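Doorknobs, again

So the planner is back in one piece, and I can finally write the post I promised in May about why my two-armed robot was so bad at doors. Simulated doors, I should say. I have not bought a robot. I have bought a second-hand graphics card and a chair that doesn't squeak.

If you're new, the set-up goes like this. Tanero does the physics and the rendering, Kisitz is the motion planner, and the bit in the middle that decides what to ask the planner for is mine, which is why it's the bit with all the bugs. The flat I test in is called Cartwright, and it's the meanest of the floor plans I have. The hallway is narrow, the doors have little round knobs, and there's very little room for a robot with two arms and a wide bottom.

The old code had a simple idea of a door. Find the knob, drive up to it, put the gripper round it, turn, pull along an arc. It worked nicely in the big open test room, where the base could park wherever it fancied. In Cartwright it would pick a lovely place to stand and then discover that one elbow had to be inside a wall. Kisitz would (quite rightly) refuse, my code would ask again with the same numbers, and the two of them would carry on like that until the time limit.

Seed 3412 was the one I kept going back to. Every change I made, I'd run that seed first, with both arms stretched out down the hall and the sofa sitting there at the far end looking comfortable.
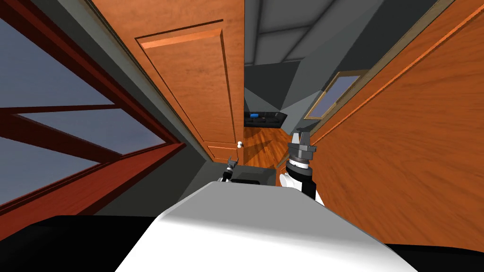

Why not plan the base and the arms together and be done with it? That was a reader's comment under the last post, and it went on: splitting the problem is what's hurting you, the base picks a spot without knowing what the arm will need, and no amount of retrying will fix a bad parking space.

Fair, and I did try it! Planning everything at once gave me beautiful motions when it gave me anything. The trouble was waiting for it. I'd start a run, go and make tea, come back, drink the tea, and it would still be thinking. I'm sure somebody cleverer could speed it up, but I wanted something I could run in bulk overnight on one machine.

What I've ended up with is halfway between the two. Before the base moves at all, I pick a handful of places it could stand and do a quick reach check from each one, using the whole arc of the door and not only the start of it. That second part was the big one. Being able to touch the knob with the door shut tells you very little about whether you can still hold it when the door is most of the way open. I now check 7 points along the arc. I tried 6, which was a bit faster, and it let through one awful parking spot right by the hinge, so I put it back up.

Anything that passes gets handed to Kisitz in order of how much elbow room is left over. Usually the first one is fine. If it isn't, the next attempt starts from a different spot, so at least the robot fails in a new and interesting way.

That sorted out the driving. Then there was the grasping, and oh dear.

From the head camera, a knob is a few pale pixels. From the wrist camera, when you're nearly on top of it, anything you want to hold fills the middle of the view and the fingers cover half of it. My detector had learnt to fit a circle to a nice clean blob, and at close range there isn't a clean blob any more, there are two bits of one with a finger in the way. It would fit the circle to whichever bit was bigger, decide the knob had jumped sideways, and send a correction. Then it would decide it had jumped back.
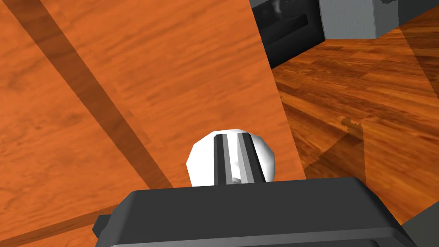
My fix for the wobble is slightly embarrassing because it's so dull. I already know where the fingers are, the joint angles tell me, so I draw them into a mask and throw those pixels away before fitting anything. The circle fit then gets told that missing pixels are unknown, where before it treated them as background. I also stop listening to the camera altogether for the last little stretch and close on the last good estimate. I fought that for ages because it felt like cheating. Plenty of arms do it, though, and the wobble has gone.

Shadows were the other headache. Tanero's shadows have hard, blocky edges when you zoom right in, and my edge finder adored them. It would cheerfully pick the edge of a shadow over the edge of the thing it was meant to be grabbing, especially on anything rounded, where one side is bright and the other is a flat, dull medium grey.

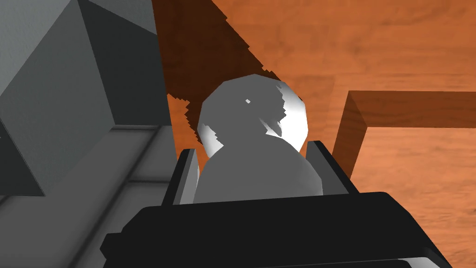 I went through two ideas before settling. The first was to turn shadows off, which made everything look wonderful and taught me nothing. The second was to blur the image, and that made the small knobs vanish. The one I kept uses depth for the outline and colour only to break ties. Depth doesn't care where the lamp is. It's noisier at the rim, so I shave a couple of pixels off all the way round, and the estimate comes out a touch small, and I've simply told the gripper to expect that.

I've now put more than 200 runs through Zirkolent, which is my log viewer and still the ugliest piece of software I've ever written (the scroll bar works on one side only, don't ask). The failures left over are mostly the free arm. It has no job while the other one is pulling, so it hangs where it was, and every so often the door comes round and gives it a clonk. I need to give it a tucked-in pose and make that part of the reach check too, so the parking spot gets chosen with the arm already out of the way.

That's the next job. After that I'd like to try lever handles, as they need a completely different grasp and I've got a horrible feeling the circle fit is baked in deeper than I remember. If you've got a decent way of describing a handle that covers both sorts, please put it in the comments. I'll tidy up the mask code and post it once I've taken out the swearing.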